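Keeping Settlement Day in Forkell

The annual public holiday in Forkell marks the day the town separated from the old Werkik district and began electing its own council. The chair of the local history society has spent 20 years collecting records of the event.

"People think it started with the parade," she says. "It started with a petition. There were 186 signatures on it, and two of those were later struck out."

The petition was read aloud at the Agbeko hall, then carried by cart to the district office. Full separation took another two years - the district kept control of the roads and the water until then.

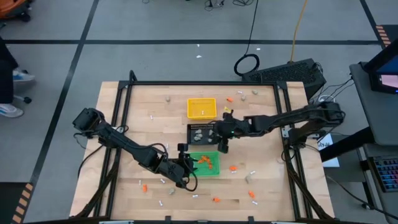 Two robot arms over a tabletop, with trays and a small yellow basket between them.

The holiday was first held in September and has stayed there. In the early years it was a church service and a shared lunch. The flag raising came later, copied from neighbouring Stuvness.

"My grandmother didn't like the flag," she says. "She thought the lunch was enough."

This year's ceremony is on 2023-09-23. The hall seats up to 360, and the petition will be on display in the foyer.

Asked whether younger residents know the story, she says most know part of it. "They know we left Werkik. They don't always know why - it was mostly about the bridge tolls."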